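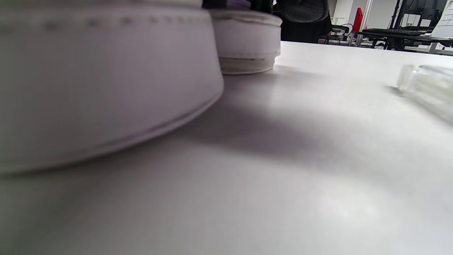 4. Clearing and resetting the shared table

4 min read
293 shares | 5 comments

Applies to all white tables on the Durton floor. Do this at the end of the day, or whenever the small stuff starts spreading. Takes about 35 minutes the first time, much less after that.

Before you start

- Soft cloth, slightly damp. No scrub pads.
- One wide bowl for sorting. Any bowl.
- Scrap paper for testing pens.
- The Filton item list (33 items, taped inside the supply closet door). If yours is the July list, throw it out and print the new one.

CAUTION: Bags and drinks off the table first. Ink and glue come off these tops. Coffee left overnight mostly doesn't.

4.1 Sort the small items

1. Big round things to one end. Don't stack them yet, you'll only have to move them twice.

2. Put the bowl near the edge where you're standing. Not on the edge.

3. Pick up the tiny things first. Clear bits, caps, scraps of packaging. Clear plastic on a white top is very easy to miss, so get down low and look along the surface.

4. Wrappers and loose labels go in the trash. Not in the bowl. Check there's nothing still inside.

5. Pens last. They roll, so lay them flat in the middle and leave them alone until the rest is up. Test each one on scrap. Dry ones: refill if they take a refill, otherwise bin. 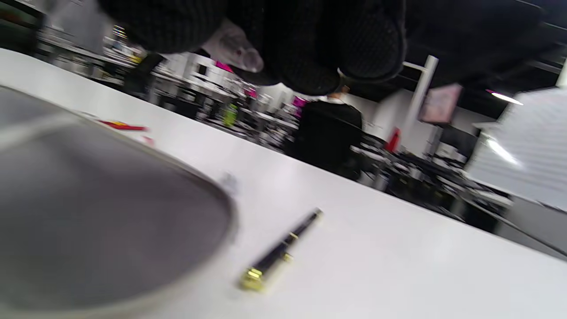 6. Caps on before anything gets put away. Push until it clicks. A fountain pen that doesn't click gets screwed on, gently, quarter turn past snug.

7. Empty the bowl completly. Anything you can't name goes in the Tello tray for a week. After that it's fair game.

NOTE: Don't use the bowl for storage. Last time it filled up with staples.

4.2 Pack the pencil case

One case per table. Pens, pencils and one eraser inside. Glue and correction tape go in the side bin, because of leaks.

1. Open the case all the way, tip it out, shake out the shavings.

2. Erasers: rub the dirty corner on scrap paper till it's clean. Keep the biggest. Small worn-down ones can go to the spares jar.

3. Correction tape: look at the reel. If the tape is slack, wind it back with a pencil tip before you put it down. Cover on, if it has one.

4. Glue stick: wind all the way down, then cap. Other way round and you squash the glue into the cap and it wont come off again.

5. Lay out what's going back before packing. Compare with the list. Missing something? Check the floor and the cart before you write it up as lost. 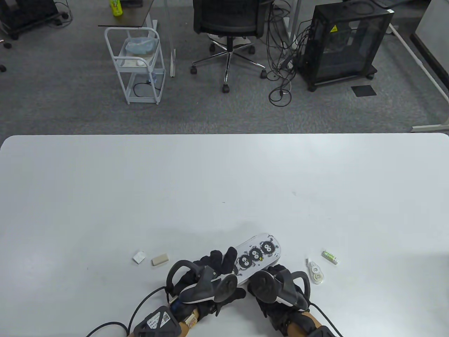 6. Long items in first, points all facing the same way. Eraser in the gap at the end. Close it without forcing. If it bulges, take a pen out.

7. Case goes back on the table, printed side up, so people can find it.

4.3 Wipe down

1. Work from the far side toward you. Long strokes, then the rounded corners.

2. Ink marks: damp cloth first. Still there? Drop of dish soap, wait a minute, wipe again.

3. Dry with the other half of the cloth. Nothing goes back until the top's dry.

CAUTION: No acetone. It takes the finish off and Plorkarbridge won't replace a top for that.

4. Initial the sheet. Missing items in the right-hand column, one per line, capitals please.

Stacking and storing the round containers: see section 5.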